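Loncombe

Norbert Sipos did not believe in the toaster.

He believed it existed. It was on the counter in front of him, black, two slots, plugged in. What he didn't believe was his sister-in-law's account of it, which was that it made toast better than other toasters, and that once he had lived with it for a week he would understand why she'd written the booking notes the way she had.

The notes ran to four pages and were held to the refrigerator door with a magnet. Macarena Ledesma had a system for the kitchen at Loncombe, and the system had a name. She called it Purura. She had gotten it from a course she took online for 148 dollars, taught by a man named Luo who owned, as far as Norbert could tell from the website, one shirt.

"The counter is a conversation," Norbert read aloud. "Everything on it should have something to say to the thing beside it."

"Don't," said Uchenna. She was on the floor with her back against the dishwasher, taking her boots off. They had driven all day.

"I'm asking what the canister says to the mug."

"It says, 'Norbert will be gone by the middle of March.'"

He put the page back under the magnet. It was the top one, dated 7 March 2022 in Macarena's square handwriting, with both their names under the date and a line under the names. The house was theirs until she and Zoltán got back from his mother's. All they had to do was run the taps, take in the mail, and keep the kitchen, in her words, as found.

As found was the part he kept going back to. Page two was a list of what stood along the back wall and in what order. Page three was about towels.

"She thinks we're going to wreck it," he said.

"She thinks you're going to move things."

"Why would I move things?"

Uchenna looked at him for a while and then went to find the bedroom.

He made toast. He wanted to get it over with. He cut two slices from the loaf they'd brought, dropped them in, and pushed down the lever. Then he stood over it with his arms folded, the way he had once stood over a man from the gas company.

It was toast. He ate it at the sink. He would have said it was a little dry on one side.

In the morning Szabolcs Farkas came to the back door with the mail. He lived across the lane and had been bringing the mail in for years, and he didn't seem to have been told that this was now Norbert's job. He wiped his feet and came in as far as the counter and no farther.

"You're the brother," he said.

"Zoltán Kun is married to my wife's sister. Half sister. I'm not anybody's brother."

"He said a brother." Szabolcs set down the envelopes, thought about it, picked them up again, and held them. "She doesn't like paper on here."

"Has she got you doing it too?"

"It's her kitchen."

"It's a counter. You put things on it."

Szabolcs had the look of a man who'd had this out with himself already, some other year, and lost. He handed Norbert the envelopes and asked whether he'd tried the toaster.

"Yes."

"And?"

"It makes toast."

"You had it on what?"

Norbert said he'd had it on whatever it was on. Szabolcs nodded slowly and said well, there you are, and went home.

He read page four after that. He'd skipped it because it was headed Bread. It said that Macarena had tried every setting on the dial, that three was for white and four was for anything with seeds, and that the oven next to it should never be used for toast, whatever Zoltán said. Zoltán had written in the margin, in pencil: It's fine for toast.

Norbert took this as an opening. If the two of them couldn't agree, then there wasn't a system, there was just Macarena. He opened his laptop on the kitchen table and looked up the course again. There was a second level now. It was called Pridusel and it cost 730 dollars, and the page claimed that 2,353 households had completed it and reported a feeling of ease.

"Reported it to who?" he said.

"What?" said Uchenna, from the other room.

"Ease. Who do you report it to?"

She came in and shut the laptop, not hard, and asked if he would please make her some breakfast.

So he did the thing he'd been planning since page two. He decided he would cook in that kitchen for one day as he cooked at home, which meant putting each thing down wherever his hand happened to be when he'd finished with it. Then he would see who suffered. He made eggs. He left the carton by the stove and the butter on the windowsill. He made soup for lunch and used the good board for the onions and left the peels on it. By four o'clock he couldn't find the salt. He'd had it not an hour before. He opened every cupboard and then opened them again, and it turned up in the bread bag, for which he had no explanation he was willing to give out loud.

"How's it going in there?" said Uchenna.

"Fine."

"Do you want the list?"

"I don't need the list."

He waited until she'd gone up for her bath before he took it off the refrigerator. He did it only because they were guests, and he wanted that understood, if only by himself. He washed the board and dried it and laid it flat. He went along the wall with page two in his left hand, feeling like a man checking another man's arithmetic. Mug, handle to the right. Teal canister, and its wooden lid, which he'd set down by the bathroom sink for some reason. The jar with the brown stuff in it, granola maybe, that he had eaten by the fistful at noon and now shook level so it would look like more. The black holder with the long spoon. He folded the towel with the stripes and put it on top of the oven, as page three required. 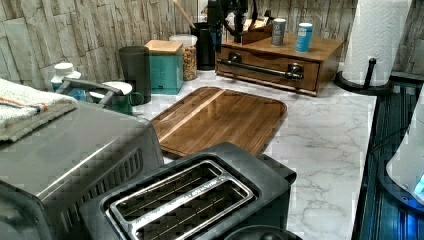
When he'd finished he stood back by the table and tried to find something wrong with it. The board was a handsome board, he'd give her that. It had a light strip running across it on a slant, and it had a shine that he hadn't noticed under the onion peels. But he still couldn't hear any conversation. The canister had nothing to say to the mug. What he had in front of him was a row of kitchen things, and he knew where the salt was, and he didn't see why anybody should be paid 148 dollars for that.

He put a slice of bread in the toaster. The loaf had seeds. He looked over his shoulder at the ceiling, where he could hear the bathwater running out, and turned the dial to four.

Uchenna came down with her hair in a towel while he was eating it.

"Well?" she said.

"It's all right."

"Is it better?"

He chewed. He considered the fact that one slice isn't a fair test, that he'd been hungry, that the bread was a day older, and that a person who has been told all week to expect something will generally go ahead and taste it.

"It's browner," he said.

She took the other half out of his hand and ate it standing up, and then asked him where the butter was. He had to go and look on the windowsill.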